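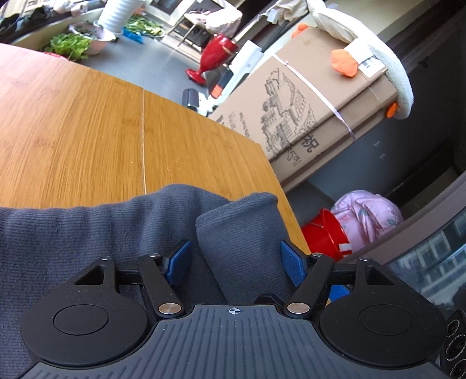 How often must the filter of the Trimimel dryer be cleaned?
After every load, and one time more before a long pause such as a vacation.

Section 4. Care of the filter and drying of knitwear

Read this section before the first use. The drawings for the door and the drain hose are in Section 2.

4.1 Cleaning the lint filter

1. Switch off the dryer with the main knob and wait until the drum stands still.
2. Open the door fully. It stays open by itself at the second stop.
3. Pull the filter straight up by its tab. Do not turn it.
4. Open the filter like a book and take off the lint with your fingers or with a soft brush.
5. Close the filter until you hear a click, and push it back with the tab facing you.

Note: If the filter light stays on after cleaning, wash the filter under warm water and let it dry for 2 hours. A wet filter gives the same signal as a full one.

CAUTION: Never start the dryer without the filter. Lint can reach the heater and burn.

4.2 Drying knitwear

The Knit program works with low heat and slow turns of the drum. It is suitable for cotton knits and most mixed yarns. For pure wool, follow the label of the garment – when the label forbids the dryer, dry it flat.

1. Spin the garments in the washing machine before you put them in the dryer.
2. Turn each piece inside out and close all buttons.
3. Load the drum to one third at most. Heavy pieces go in first.
4. Turn the knob to Knit and press Start. The display shows the remaining minutes.
5. When the signal sounds, take the garments out within ten minutes. Later they get creases which are difficult to remove.
6. Pull each piece gently into shape and lay it on a flat surface until it is cool. Fold it only then.

Note: The remaining time can jump up or down during the first part of the program. The sensor is measuring the moisture and this is normal.

CAUTION: Do not dry garments which were cleaned with solvents or have spots of cooking oil, also when they were washed after.

4.3 Emptying the water tank

The tank is at the top left, behind the gray flap. Empty it after each second load, or when the drop symbol lights up. Hold it with both hands, because a full tank is heavy and has no lid. The water is not for drinking and not for pets.

If you have connected the drain hose (see 2.6), the tank stays empty and the drop symbol is off. When it lights up in spite of this, look for a bend in the hose.

4.4 Fine lint behind the filter

Every 200 loads the display shows F2. Remove the filter and clean the opening with the narrow nozzle of a vacuum cleaner. Hold Start for five seconds to delete the message. If F2 comes back on the next load, write to the Monti service desk in Pleddale, attention Debora Caputo, and give the serial number from inside the door.

Text of this section revised 17 February 2024, I. De Luca.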